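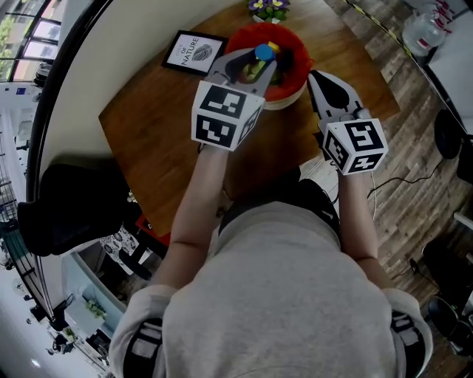

Section 4: Sorting Blocks with Your Flurnen Table Set

Now for the fun part!

1. Clear a space in the middle of the table.
2. Take the blocks from the bowl one at a time.
3. Group them by color, then put them all back.
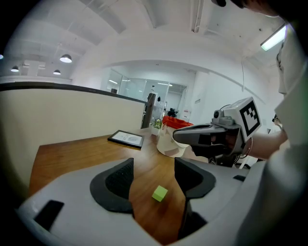 Start with a single block and plenty of bare wood around it. Bright colors are wonderful for this, and a lime-green cube on a warm orange-brown tabletop is so easy to spot!

Caution: small parts. Keep away from toddlers.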